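Drying and Keeping Leaf Herbs: What Holds Up and What Doesn't

I have been drying herbs in a small kitchen for long enough to distrust most of what gets printed about it. The same ten tips go from page to page and I doubt many of the people repeating them have tried more than two. So I've been going through them one at a time, and these are my notes so far.

First claim: leaves are dry when they look dry. I don't buy it. Color tells you very little, and so does curling.

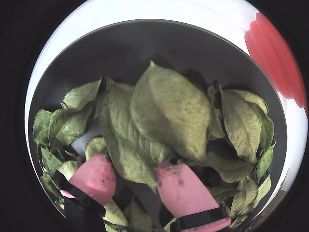
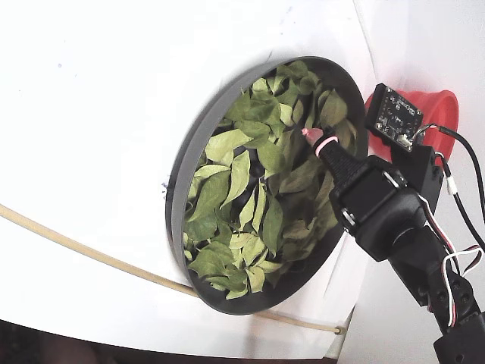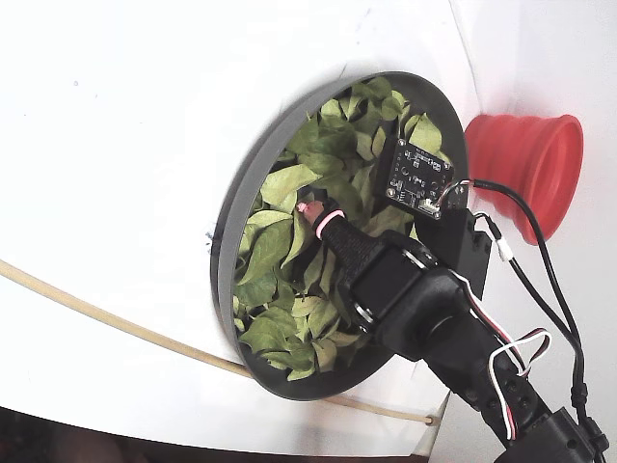
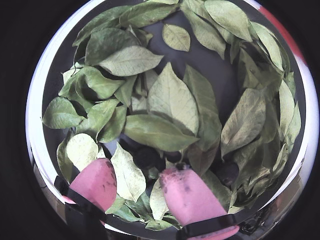
Dull green, curled edges, and I still wouldn't put a lid on any batch going by looks alone.

Nisreen Nassar wrote in to say I make too much of this. She snaps a stem, and if it breaks clean she jars the lot, and she has never had mold. Fine, but she lives somewhere with dry summers, and a stem that snaps in her kitchen in the afternoon will bend in mine by breakfast. I'll give her half the point. The stem test beats looking. It just doesn't say much about bay or sage, where the leaf is thick and you've usually stripped the stem off anyway.

What I do instead is put a handful in a closed jar overnight and look at the glass in the morning. Fog on the inside means back on the rack. It costs nothing. If the glass is clear I leave the jar another day and check again before I fill the rest.

Second claim: hang bunches in the kitchen. It looks nice in magazines. A kitchen has steam, grease and a light over the counter, and I can't think of a worse place short of the shower. A hall closet with the door cracked open did better for me every time. If you must hang them, keep the bunches thin enough that you can see through the middle.

Third claim: use the oven on low. My oven's lowest setting is a suggestion. I hung a thermometer in it and it swung all over the place, door open or shut. Thyme came through all right. Basil went black and tasted like hay. I'd skip it unless you have checked your own oven and like what you saw.

Fourth claim: buy a dehydrator. The Sistum I borrowed worked, I'll admit that much, but the timer chart in the lid is optimistic. It promised mint in half the time mint took. Rotate the trays, ignore the chart, and spread the leaves in one layer even though the manual says you can heap them. The Dellix racks are just mesh on a frame and an old window screen, scrubbed, does the same job.

Fifth claim: dried herbs go bad at six months. Says who? Usually whoever sells the next jar. Rub a pinch between your fingers. If it smells like itself, cook with it. I had oregano from one August still going strong the next, and parsley that was pointless by Christmas.

A few smaller things:

Keep leaves whole and crumble them at the stove. This one I tried to disprove and couldn't.

Rice in the jar to soak up damp: no difference I could find, and then you have rice in your soup.

Brown paper bags are good for small leaves that drop. Don't fold the top tight.

Label the jar before you fill it. Marjoram and oregano look the same to me once they're dry, and I have ruined a Mazza pie finding that out.

Freezing in oil next, when I can clear a shelf.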